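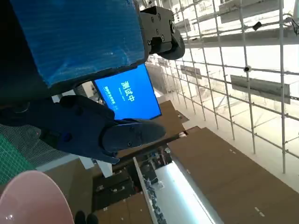

Gallery: The Blue Box Drop at the Kinnunen Test Cell

The wrist camera was recording while the arm held the film-wrapped blue box by its edge. The monitor reads 测试中, "testing in progress."

On 18 January 2020 the left arm in our test cell let go of a box during a transfer and did not report a fault. Nobody was hurt. The box landed on its corner, slid off the table and stopped inside the taped walkway. A person could have been standing there, so we treated it as a safety matter and stopped all transfers until the cause was found.

This page has the one picture cleared for sharing, followed by the notes that go with the rest of the set. The other pictures are kept with the incident report and can be seen at the Musness office.

Notes on the set

Grip force log
The program asked for 70 newtons at the fingers. The log shows 65 at the start of the lift and a slow fall after that. The low-grip alarm had been set to trip only after 300 milliseconds below the limit, and the value kept bouncing back over the line before the time was up.

Finger pads
Both pads came off for inspection. The one on the lower finger had a shiny patch near the tip and had started to lift from its backing. Pads were on the August service list and were signed off as checked, with no measurement written down.

Wrapping
Our grip settings came from bare boxes. Plastic film slides on itself, and in later pull tests the box moved inside its wrapping while the pads stayed put. A worn pad alone did not make the box drop in those tests. A worn pad and loose film together did.

Brirnik controller
The controller treats a closed gripper as a gripper with a part in it. When the box left, the fingers closed a little further and the "part held" signal stayed on. The arm finished its move and went to the place position with nothing in it.

Walkway tape
The old line was too close to the table. It has been moved out and a low rail added on that side.

Changes made

The alarm now trips at the first reading below the limit. Finger position is checked along with force, so a gripper that closes too far stops the arm. Wrapped boxes run at reduced speed and have their own settings in the Ukano program. Pads are replaced every 200 hours of running time, whatever they look like.

Transfers with wrapped boxes started again after a full shift of trial lifts with the walkway closed. Bare boxes were back in use before that.

Questions about the report, or requests to see the full set, go to Rhea Ignacio in cell safety. Please give the date of the incident when you write.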